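Ordenar los papeles antes de mudarse

Mayo, me voy a Ostbridge en 3 semanas. Cajas por todos lados. Hoy tocaban papeles. 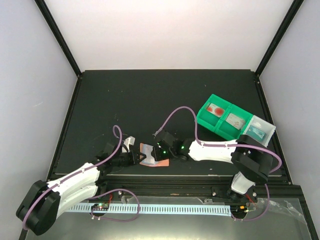

Mesa oscura, paredes claras.

Empecé por las tarjetas – 20, una verguenza. Media hora tirando puntos caducados.

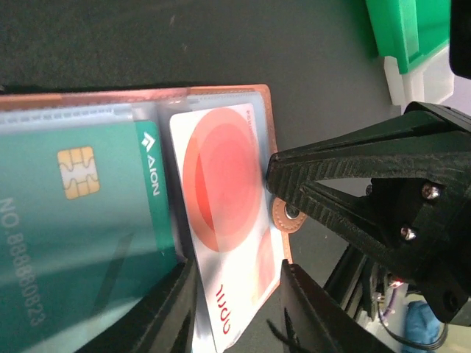
¿Las caducadas van a la basura sin más? Mejor cortarlas antes por el chip.

Luego recibos. Guardo los de la luz, el resto fuera. 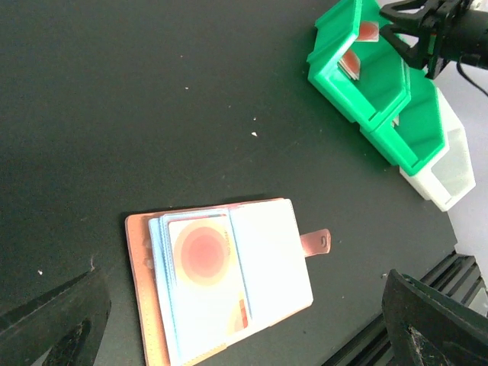
Lo que queda

Avisar al banco, cambiar el domicilo. Y cenar algo.

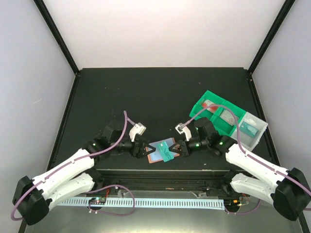

¿Cuándo aviso al banco? Una semana antes, con la direción nueva.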